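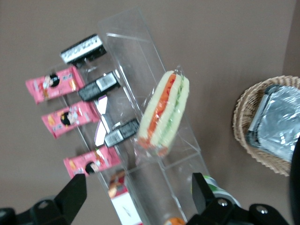
Tededgate Neighbourhood News, Issue 46, page 7

Come and walk with us: people wanted for the Tededgate night sounds survey

Do you know what your street sounds like at two in the morning? We'd love to find out, and we need people from every corner of Tededgate to help us do it!

Guvulis is a small group of listeners, birdwatchers and tinkerers who have been collecting the sounds of the town since last winter. So far we have owls behind the allotments, a fox with a terrible cough, the hum of the substation on Mill Rise and a great deal of rain. What we haven't got is anything at all from the east side of the river, or from the new houses past the school, and this January we want to put that right.

We're looking for walkers and for window listeners.

Walkers go out in pairs, on a set route of 2000 metres, stopping at marked points to listen and jot down what they hear. Most routes take an hour or a bit over (more if you get chatting). You'll need warm clothes, sensible shoes and a torch. One route has steps and a muddy stretch by the weir, but the others are on pavement all the way and fine for wheelchairs.

Window listeners stay at home. Open a window, sit quietly for ten minutes before bed and fill in a sheet. You can do this in your slippers, and some of our best records have come in this way, including the only woodcock we've ever had.

You don't need to know any birds or animals by their calls. Lorcan Coughlan runs a practice evening before each round, with recordings and plenty of time to get things wrong, and after that "small squeaky thing, left of the bus stop" is a perfectly good entry on the sheet. He'll also show you how to use the recorders, which we lend out for free.

Walkers must be 16 or over. Younger people are very welcome as window listeners with a grown-up in the house. We can pay bus fares for walkers who live outside the town, so do keep your tickets. There's tea and something to eat for everybody when the walks finish, at the Solís café on Bridge Street, which is kindly opening late for us.

The practice evening is on Sunday at 6.30 pm, upstairs at the Zilano Rooms. There is a lift, round the side by the bike racks. Come along even if you haven't made up your mind!

To take part, pick up a form from the library desk or the café and hand it back at either one. Please tell us which streets you know well, whether you'd like to walk or listen from home, and if there's a friend you want to be paired with. Questions about routes or access should go to Ásdís Ladefoged, who is at the library on weekday mornings.

The finished sound map will go up in the library foyer in spring, with headphones.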